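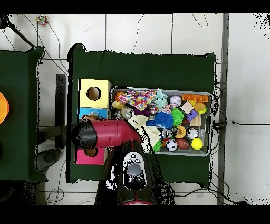

Toys in the grey bin, yellow, blue and pink cubes alongside

Ticket 1499: Sorting cubes, toys getting stuck and cubes lifting
Product: Wavness sorting cubes
Site: Skonora toy library, Shaikh Road
Status: Open, workaround in place
Priority: Low

Problem reported
Children post toys through the round holes in the cubes. Larger toys jam in the hole, and when they are pulled back out the cube comes up with them. If the cube is under another one, the lot goes over. Reported twice since October. No injuries. One hole has a small tear on the inside of the rim.

What should happen
Toys go in through the hole and can be reached by hand. Cubes stay where they are put.

Checks done
Tried the spiky balls first. They go in if pushed, but the spikes catch on the way back out. Same result with the green one and the blue one.
Baseball: goes in, hard to get a grip on afterwards.
Wooden blocks: no trouble in either direction.
Cans: fit upright only. They are heavy enough to mark the card if dropped, so these should be kept out.
Plush toys: go in easily, pull out easily.
Polka dot cloth: fine.
Turned the cubes so the hole faced the side. Less tipping, but small toys rolled out again and the children lost interest.

Reply from Nivamgate Supplies
The holes are all cut to one size and there is no larger version. Replacement cubes can be ordered singly. They suggest a weight in the bottom cube and do not recommend stacking for children under 2. Asked whether the torn one can be swapped free of charge. No answer on that yet. 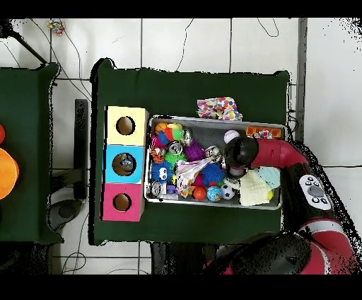
Page last changed: Saturday, January 4, 2020

Update
Second problem added to the same ticket, as it concerns the same table. Staff asked which container the toys should live in, the grey bin or the metal tray with the mesh bottom. Both have been in use and the packing list only mentions the bin.

Tray: easier to see what is there, and crumbs and grit fall through the mesh. Balls sit on top of each other when it is full and the top ones roll off if it is carried. Too wide for the lower shelf.
Bin: fits the shelf and carries well. Small things end up at the bottom and the whole lot gets tipped out to find them.

Workaround for now
Use the tray at the table and the bin for storage.
Put a bag of rice in the bottom cube before stacking.
Keep the cans in the tray and leave them out of the posting game.
Fold the knitted cloths at one end of the tray so they don't cover the small balls.

Still to do
Tape the torn rim from the inside.
Chase Nivamgate about the replacement.
Change the packing list to show both containers.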